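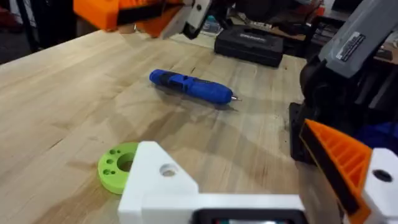 ## Walking to Ammont in October

I have lived in Prerness for six years and I had never walked to Ammont. By bus it takes 20 minutes, and maybe this is why. On Saturday Jolene Rewi and I left at seven in the morning with sandwiches and one thermos, and we took the old path along the river.

The first part is flat and a little boring. You walk behind gardens, and dogs tell you their opinion. After the second bridge the path goes up into the beech trees, and there I became quiet, which Jolene found very funny.

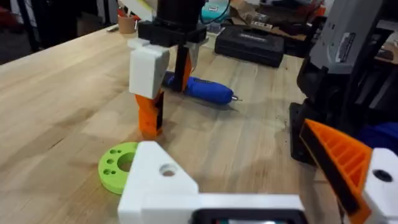

The hill is 280 meters high, so I should not call it a mountain, but my knees called it one. Near the top somebody has cut a fallen trunk into a bench. The wood is already gray from the weather. I prefer it pale with darker streaks, like the long strips of the workbench in my photo, but for sitting the gray one was perfect. We ate everything there - also the sandwich that was planned for later.

From the bench you can see both towns at once. I tried to find my street
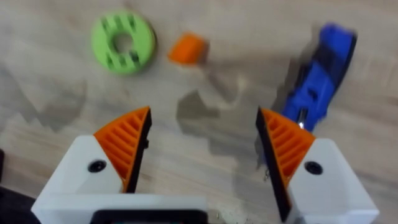

and pointed with much confidence at the wrong church. Jolene corrected me. She was born here, so she is allowed.

Going down was harder. The leaves were wet and I held on to every tree. In Ammont the bakery had closed at noon, and we drank a bad coffee at the bus stop.
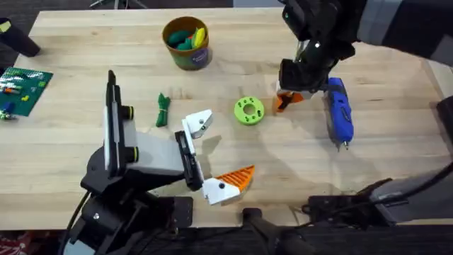 *Soft shadows on pale maple.*

Next time I want to start in Ammont and walk home, with the bakery first. If you know the path on the other side of the river, please write to me - is it open in winter?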